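Odisden build log: the month of the tags

2024-11-27

So the furniture rig finally does something I want to write about! If you're new, Odisden is the name Ha-rang Baek and I gave our corner of the shared workshop, and the project is getting an arm to put together small printed furniture parts without either of us nudging things into place. Ha-rang does the code. I do the printing, the wiring and most of the sweeping.

Last time I promised to talk about the markers, and I have a lot to say. Every part gets fiducial tags now, even the little ones. We started with one per part and kept losing it whenever the gripper came down over the top, so I went back and added tags to the front faces too. The cabinet has four on the front plus one on the top edge, and the small block has them on its top and its front. I cut 30 of them in one sitting and my scissors hand has not forgiven me.

The gripper work is the bit I love watching. Getting the fingers down on either side of a small block, right next to the cabinet, took us 18 tries at the approach path before I stopped holding my breath – and I still lean in every time.

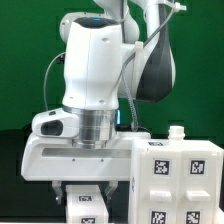
Parts on the table

I reprinted nearly everything in white. Ha-rang wanted it for contrast with the black tabletop, and I had a big spool of Petchrat filament to use up, so we were both happy. The flat plates have a raised peg each, and those pegs were a pain. My first batch came out a hair too fat and I sanded them by hand for an evening before giving up and fixing the model like a sensible person. (The fix was one number. One!)

The green backdrop was Eugeniusz Makowska's idea. He does stop-motion at the next bench over and had a roll going spare. I thought it would look silly and now I don't want to give it back.

We also moved on to laying out more parts at once, blocks and plates together, with a tag sheet at the back of the table. Some of the tags end up partly hidden behind an upright block, so Ha-rang wrote a check that waits for a clean view before it trusts a position. It makes everything slower – I don't mind, I get to drink my coffee.
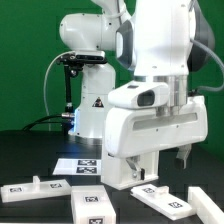 Odisden notebook, p. 24

Still to do: softer pads for the finger tips, a better way of routing the cables, and a proper session with both arms. I've got a Drekix clamp set on order for the cable job. Eugeniusz wants to try a time-lapse of a whole build, and I've told him March, which gives me the winter to get the cabinet handles printing cleanly. If you've done peg-and-hole fits on a home printer, please tell me what clearance you use!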